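Zaltham landlord's paint rules leave tenants seeing marks everywhere

Tenants in Zaltham have been told that their walls must be returned "as new" when they move out, and that the landlord will be the one deciding what new looks like.

The letter, which went through 300 letterboxes in the Garside blocks last month, runs to nine pages. Three of them concern scuffs. Garside Lettings, which manages the flats, says it has seen "a marked decline in wall standards" and did not appear to notice the pun.

Under the new terms, a mark that can be seen from the doorway will be charged to the deposit. A mark that can only be seen by crouching may also be charged, depending on who is crouching. Sunlight damage is accepted as nobody's fault, though the north-facing flats have been asked not to claim it.
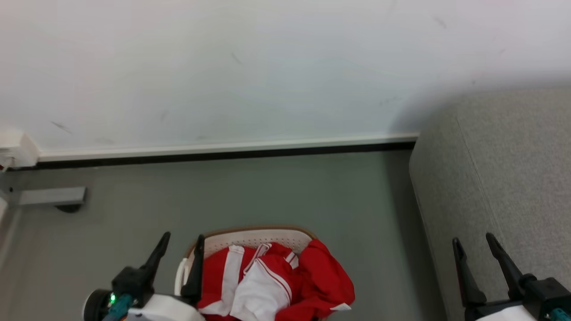
What counts as fair wear

The tenants' group says the rules ignore the plain fact that people live in flats. They have chairs. They own vacuum cleaners, and the vacuum cleaners have corners. One resident of 13 years' standing has offered to hover for the rest of the tenancy if the rent is adjusted to match.

Garside Lettings replied that ordinary wear would still be allowed, and pointed tenants to page six, where ordinary wear is defined as "wear of an ordinary kind". A request for something more detailed was met with a second copy of page six.

Touching up the paint yourself is discouraged. The flats were done in a white called Flesberg, which the maker stopped selling some time ago, and the nearest match dries a shade creamier. Several tenants found this out in the hallway, in patches, and have since moved their coat hooks to cover the result.
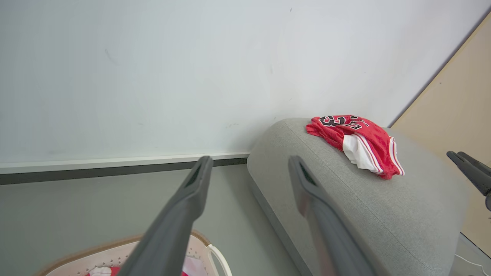 The local council has now asked both sides to sit down together before the first inspections in December. Its housing office would like a written guide to marks, agreed in advance, so that the arguing can be done once instead of flat by flat. A few light scuffs just above the skirting or a small dark speck higher up would go in as fair wear under the tenants' draft. Garside's draft has them down as "early signs".

There is also the matter of who does the inspecting. Traketti, the contractor named in the letter, charges a call-out fee for each visit and a further fee for each mark recorded, an arrangement the tenants' group described as "an encouragement to good eyesight". Traketti said its inspectors were trained to be even-handed and would bring their own torches.

Talks begin at 3 pm in the ground-floor meeting room of the Garside office. Those attending have been asked not to lean on the walls.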